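Reporting Crime and the Courts
Week 2: Working with what witnesses tell you
Notes by Elias Rawashdeh

Last week we went through the police call and how to make it without annoying the duty officer, and I promised that this time we would get out from behind the desk and on to the pavement. These notes follow the lecture fairly closely, although I wandered off a bit in the middle (sorry, I do that), and I have put back a couple of things I ran out of time for.

Where we start

Our case for the term is the shooting outside Abou Jaoude, the bakery on Tronstead Road in Nikness. You have the police release and the two neighbour interviews in your packs. If your pack is missing the second interview, come and see me or pick one up from room 713, where there is a pile on the windowsill.

Read the release again before you read anything else. It says that officers were called to a report of a man with a weapon, that a shot was fired, that one person was taken to hospital, and that a man had been arrested. That is all it says. It does not say the arrested man fired the shot, and it does not say the person in hospital was the one he was aiming at, if he was aiming at anybody. Please get into the habit of underlining the verbs in a release. Most of the trouble in a crime story comes in through the verbs.

Saw, heard, was told

A witness will nearly always give you three kinds of thing mixed up together, and will be perfectly sincere about the lot of them. There is what they saw, there is what they heard, and there is what somebody told them on the stairs ten minutes later. Your first neighbour says, "He came out of the bakery and shot at the van." Lovely quote, and I can see why you would want it at the top. But go further down the interview and you find that she was in her kitchen at the back, that she heard a bang, and that by the time she got to the front window the van was already at the corner. She heard a shot. She saw a van. The man coming out of the bakery she got from her son.

So what can we print? We can print that she heard a bang and saw a van at the corner. We can try to find the son. What we can't do is give her the whole sentence in quotation marks and let the reader think she watched it happen, and putting "according to a neighbour" after it doesn't rescue us. In law, repeating somebody's mistake is still publishing it.

Ask the plain questions, and ask them kindly, as people have often had a rotten night. Where were you standing? What were you doing just before? Could you see his face? What made you look up? I always ask people to show me the spot if they are willing, and I stand in it myself.

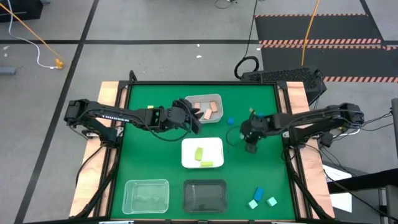
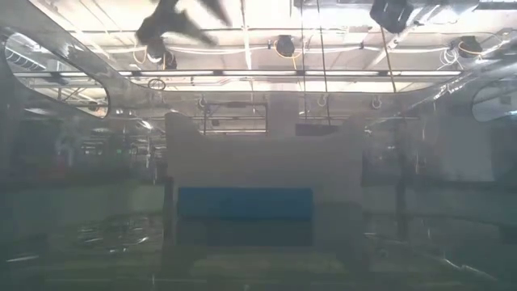 Distance, light and what is in the way all belong in your notebook along with the quote. Your second neighbour lives at number 121, almost 200 metres from the bakery, and he says he was "right there". I don't think for one moment that he was fibbing. He felt right there! But he was also looking out through a window, and you need to ask him what sort of window, and how clean. Glass is a nuisance. Take the panel in the second picture, which is clear enough to see a ceiling full of lights and conduits through it, and yet has reflections, smudges and streaks all over it. Put a person running behind something like that and ask yourself how much you would swear to. Then write down what your witness could make out and leave the rest alone, even the parts you feel sure about.

The same care goes for times. People give you round ones. "It was nine o'clock" usually means the news had started, or the baby had gone down, or they had looked at the cooker clock, which may well be wrong. Ask what they were going by. If somebody rang a friend straight afterwards, ask whether they would mind checking the call on their phone, and let them read the time out to you.

A word on Ututum

Several of you asked about Ututum, the neighbourhood messaging group that half of Nikness seems to be on. By all means look at it. It is a good way of finding out who was at home and who might talk to you, and I have found some very decent witnesses that way over the years in groups of the same sort. Treat a post there as you would a note pushed through your door, though – it tells you where to go next. Don't lift names from it. Don't lift pictures of the arrested man from it either, and I'll come back to why when we do identification and active proceedings, where a picture can do real harm to a trial.

Remember too that witnesses read the group. By Sunday evening the whole street had been through the thread, and a good many people will by then have been describing the thread. If you get the same odd phrase from two different doorsteps, ask each of them gently whether they have been reading about it.

Once somebody has been arrested

From that moment the case is active for contempt purposes, and the room we have shrinks quite a lot. We can still say that a shot was fired and where. We can say a man has been arrested, and give his age if the police have given it. We leave out any previous convictions, anything that assumes he did it, and any witness account that hangs the shot on him. If you are in doubt, ring the news desk. Ring them at midnight if need be. They would much prefer that to the phone call the next morning.

For next time

Take the two interviews and mark them up with S for saw, H for heard and T for told. Where you can't decide, put a question mark and write in the margin the question you would have asked. Then write me 200 words on the shooting using only the release and whatever you have marked S or H, with every fact attributed.

Bring both the marked copy and the story. I would like to see your crossings-out, so please don't tidy the interviews up before you hand them in.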